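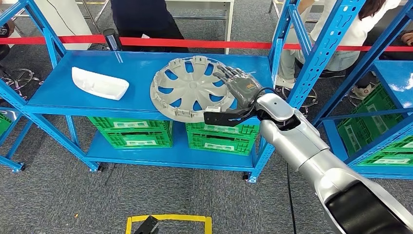

Center unit, top shelf: wheel cover, with the white boat to its left. Green crates below.

Brosteo parts corner, notebook, May, 9:40 a.m. onward

Morning spent on shelving. The plan for the corner says large trim goes on the top shelf of the center unit, crated small stuff goes below, and anything that fits neither description goes to "overflow". Overflow was never drawn on the plan. I have looked on both sides of the sheet.

The wheel cover does not fit the shelf in any orientation I would call dignified. Flat, it sits on its ring of clips and rocks. Tilted, it hangs over the front. I measured the usable shelf between uprights at 935 mm, wrote it on masking tape, and stuck the tape to the plan. It has already fallen off twice, so I am writing it down again: 935.

The white boat is still called the white boat. It came in with a lot from Escobar, no part number, no paperwork, one curved hollow side and no opinion about which way is up. I asked Escobar by email what it was and they answered with a very nice delivery confirmation for the delivery it was in. Until somebody claims it, it lives on the top shelf at the left. It weighs nothing and takes up as much room as something useful.

Crates: the green ones are fine. They stack and you can see daylight through the sides, and the white areas on the fronts take marker well and give it back badly. Two high on the lower shelf is the limit I'd stick with. Three high and you can't get a hand in over the top without taking your knuckles off on the shelf above. I did this so that others don't have to.

Casters: the units roll well on the carpet, which was the selling point. They also roll well when you lean on them to read the plan. Oleo sells a locking version. I have put in a request for locking ones and in the meantime I lean on the wall.

11:15. Floor marks. The yellow squares are the set-down spots for whatever comes off the shelf. We argued about size last week and settled on a square that everyone disliked equally. For small parts it's plenty. For the wheel cover it is more of a suggestion - the thing covers a square and then some, and you end up guessing where the middle is from whatever tape still shows.

Things I'd change about the squares, in no order:

- Bigger, for trim. Keep the present ones for crate contents.
- Yellow on dark gray carpet is good. Leave that alone. The earlier blue was a mistake and it was mine.
- Press the corners down with the back of a spoon. Fingernails leave a lip and shoes find the lip.
- Number them. "The other one" has stopped being an adequate name for a square.
- Tape order: 50 meters is what we get from Pluritz per roll, and I'd buy two.
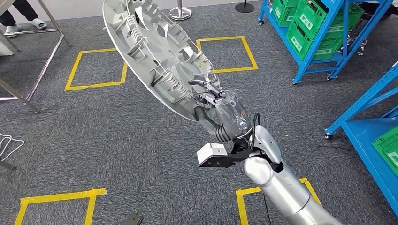 Inner side of the cover over the taped floor. Ribs, clips, tabs.

The inner face is the interesting one if you're storing these. Everything that can catch on something is in there: the ring of clips, the raised tabs, the ribs. Outside it's just a big smooth lip. So store it with the inner side toward the wall or down on something soft, and don't nest a second one in it. I tried nesting with the spare. They went together beautifully and took ten minutes and two people to get apart, and I now have one clip in my pocket that belongs to one of them.

Bin number for the spare clip is 2322, if anyone needs a clip and is feeling lucky. I'd rather have a bag of 200 of them and stop worrying. Added to the order.

Also on the floor, things to deal with before the afternoon: the white cable by the table legs wants a hook and a home. The short gray bar next to it may belong to the table or may belong to nothing. I have crawled under the table and found no gap that it would fill. It stays where it is until the table falls down, at which point we'll know.

2:30 p.m. Long parts. We have exactly nowhere for them. The gray beam with the block on the end is longer than any crate and too awkward to lie across two without tipping. The end block has a row of curved fins along it that I don't want anything resting against, and the fins seem to want to hook every edge they pass. Options so far:

Stand it in a corner. It will slide down the wall, slowly, during a meeting.

Lay it on the top shelf. See 935 above.

Wall brackets, padded, at waist height. My favorite. Needs a wall, and permission to drill it, and the form for that is kept by somebody in another building.
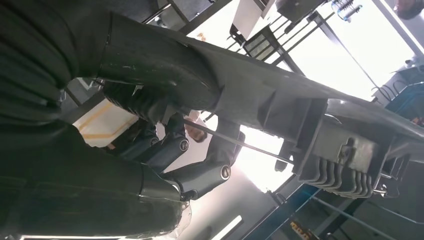
Musa Nwachukwu read this far over my shoulder and is against brackets. His view is that anything hung on a wall at waist height gets walked into, and that a long part should go on the bottom shelf of the side unit with the crates moved up one, ends sticking out, a rag tied on each end like lumber on a truck. He also says the white boat is packing and I should throw it out.

I don't agree about the boat. It's too nicely made for packing, and the day after I throw it out will be the day Escobar finds the paperwork.

On the long parts he may have a point. Trying it his way first, with rags. If the rags come off, brackets.

4:50 p.m. Crates moved up on the side unit. Rags found, one red and one that used to be white. The masking tape with 935 on it has come off again and is stuck to the sole of my left shoe.

Still open:
- locking casters (asked)
- bigger squares for trim
- hook for the white cable
- gray bar, see table
- identity of boat

Brosteo workshop notebook | Questions to the parts corner | Internal use | Back to top

Recent entries
Relabeling the green crates, second attempt
Oleo casters: carpet against concrete
What goes in bin 2322
Marker that comes off and marker that doesn't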